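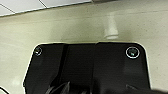 Why does the hot water in the upstairs bathroom go cold after a few minutes, when the kitchen tap stays hot?

The most common cause is the mixing valve under the bathroom basin. When its small filter is full of scale, the hot side loses pressure and the valve lets in too much cold.

Ticket 134
Opened by: Haruna Yokoyama
Building: Clerkby, unit 5
Status: Closed

Haruna Yokoyama, Sunday, 7:40 am
The shower is hot at the beginning and then it becomes lukewarm. It does this every morning. In the kitchen the water is hot for as long as I want. I already tried to turn up the heater by a small amount and it did not change the shower.

Yuxi Kang, 9:15 am
Thank you for the clear report. Please put the heater back to its old setting, so that the kitchen tap does not become dangerous. Could you tell me if the basin tap in the same bathroom has the same problem? Please try it alone, with the shower closed.

Haruna Yokoyama, 9:50 am
Yes, the basin is the same. Hot, then lukewarm. The cold tap has a normal flow. The hot one is weaker than I remember from January.

Yuxi Kang, 10:05 am
Then I do not suspect the shower head. Both outlets are fed by one mixing valve, and it is probably the filter on the hot inlet. I have asked Dorin Hodoroagă to come after lunch. Please empty the cupboard under the basin before he arrives.

Dorin Hodoroagă, 2:30 pm
Closed both isolating taps and opened the valve. The hot side filter was almost fully blocked with white scale, the cold side had only a little. I left the filter in vinegar for half an hour, brushed it and rinsed it. The rubber washer was hard, so I replaced it with a new one from the van. Ran the shower for 300 seconds by my watch and the temperature was steady. No drip at the joints. One isolating tap is stiff to turn, but it closes.

Yuxi Kang, 3:10 pm
I have noted the stiff tap for the next plumbing visit. Haruna, may I close the ticket, or do you prefer to wait until tomorrow?

Haruna Yokoyama, 8:20 pm
I took a long shower this evening and it was hot until the end. You can close it. The colour of the water is also normal.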